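Meet the Drokitz, a Robot Arm for Your Table

Have you ever wished for an extra hand when it was time to clean up? Well, the Drokitz is a robot arm kit that can learn a little bit of that job, and I think it's one of the friendliest ways to find out how robots work (grown-ups like it too, I promise!).

The arm is made of white parts that come out of a 3D printer. Little motors called servos sit where your shoulder, elbow and wrist would be, and thin wires run from one to the next, carrying power and messages.

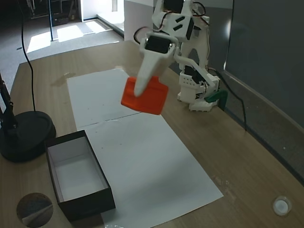 The Drokitz arm with an orange block at its gripper and an open box nearby.

Picking up a block sounds easy, doesn't it? You do it without thinking. But a robot has to be taught how far to reach, how low to go, and when to squeeze, and that takes a lot of patience!

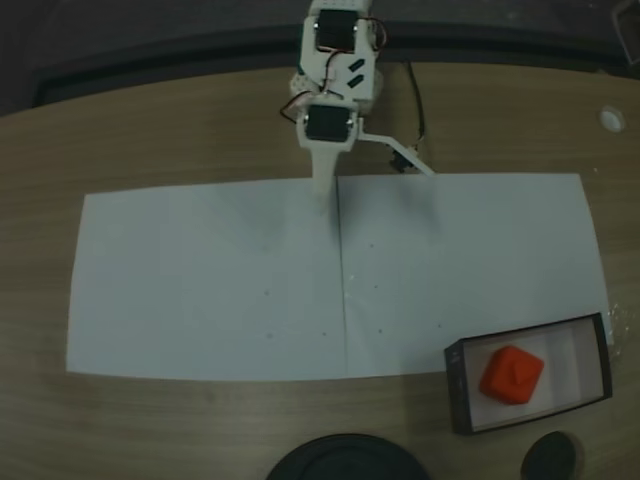
Josué Lins, who runs the kit club in Stallau, likes his beginners to start with just one block and one box. Move the block to a new spot, let the arm try again, and keep going. His club did 107 tries in June, and they argued happily over every one.
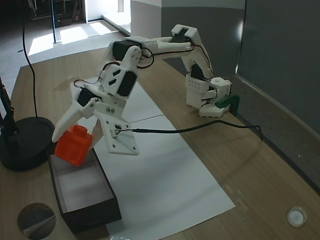 Now, what do you get for your money? The kit has all the printed parts, the servos, the wires and a storybook-style guide with 18 short chapters. You'll want a sturdy table, a grown-up, and two free afternoons for the building. Keep your fingers away from the joints while the arm is moving, please!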